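Keeping a Desk in Order: Folders, Files and Drawers

An explainer for readers in Years 4 to 6

A desk is a flat surface used for work. Items placed on it must be stored when the work is finished. This page explains the common types of desk storage, how each type functions, and the order in which a desk should be cleared.

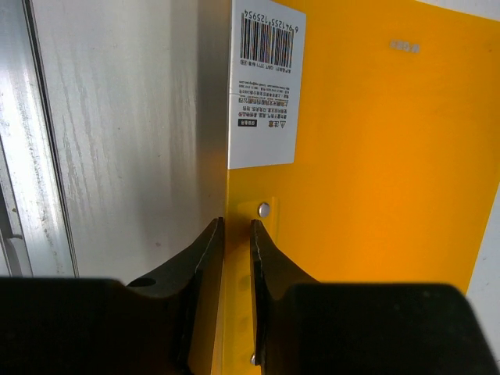
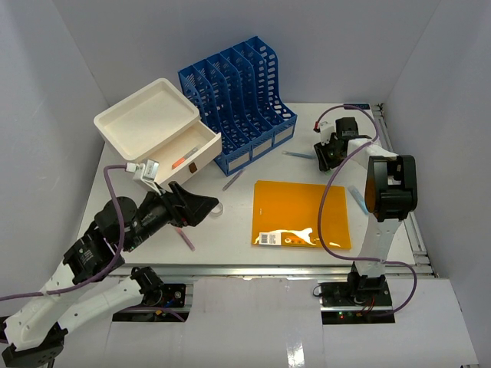 Plerport, May

Terms used on this page

Drawer: an open-topped box that slides in and out of a larger box.
Knob: a small part fixed to the front of a drawer, used for pulling.
Folder: a cover that holds sheets of paper together.
File organiser: a holder that keeps folders and papers sorted.
Rivet: a metal fastener with a rounded head. It joins two or more layers permanently.
Rim: a raised edge.

1. Why storage has different shapes

Each stationery item has a shape, and its storage should match that shape. Paper is wide, thin and flexible. A sheet left on its own will curl at the corners or slide under something else. It needs support over its whole area. A folder provides this.

A pen is long, narrow and usually round, so it rolls. On a level table a pen may stay in place until the table is bumped. On a table with a slight slope it may roll without being touched. Pens need walls around them. A drawer has four walls, and so does a tray with raised rims. The walls of a tray can be low, as a pen is only as high as it is thick.

2. How a drawer works

The larger box, called the housing, stays still. The drawer moves along a straight path inside it. When the knob is pulled, the force should be directed straight out from the front. If the pull is to one side, the drawer twists slightly, its corners press against the housing, and it jams. Engineers call this binding. To free a drawer that is binding, push it back a little way, centre your hand and pull again.

A light storage box has a second problem. Friction between drawer and housing can drag the whole box along the table. Hold the top of the box with one hand and pull the knob with the other.

A drawer should not be pulled out further than needed. As it moves forward, its weight moves forward as well. A small box with a full drawer can tip - the same thing happens to a tall cabinet, which is far more dangerous. Never climb on an open drawer.

3. What a rivet does

Some stationery is held together by glue, some by folds and some by rivets. A rivet begins as a short pin with a head at one end. The pin goes through a hole in each layer. The plain end is then squeezed or hammered until it spreads out and cannot pass back through the hole. The layers are now trapped between two wide ends.

A screw can be taken out and put back. A rivet normally has to be drilled or cut. For this reason rivets are used where parts are not meant to come apart.

The rounded head of a domed rivet has no sharp corners to catch on paper or skin. It also reflects light well, so it often shows as a bright spot on a coloured panel.

4. Colour as a label

Colour allows an item to be found without reading. In an office, orange might be used for work in progress and blue for finished work. The choice of colours does not matter, provided that it stays the same. Siriporn Sukprasert, who runs the records room at Palamarchuk, looks after 3,172 folders. Each colour there stands for one department, and a written key hangs beside the door.

A home desk needs 2 colours at most. More than that and the key becomes hard to remember.

5. Order of work

Clear the desk in this sequence.

Step 1. Put the caps on all pens and markers. The solvent in marker ink evaporates quickly in open air.
Step 2. Open the drawer.
Step 3. Place pens and markers in the drawer, lying in the same direction. Crossed pens take up more height and can stop the drawer from closing.
Step 4. Close the drawer with the palm of the hand, fingers flat.
Step 5. Tap loose sheets on the table until their edges line up, then put them in a folder.
Step 6. Place the folder in the organiser.
Step 7. Wipe the surface with a dry cloth.

Small items are stored before paper. A pen left under a sheet will dent it, and it may leave ink on the back.

6. Something to measure

Take a ruler and a stack of 200 sheets of printer paper. Measure the height of the stack in millimetres and divide by 200. The result is the thickness of one sheet. Now measure the inside height of a drawer at home. Work out how many sheets would fit, then check whether the paper is also narrow enough to lie flat.

Text by Marta Bondarchuk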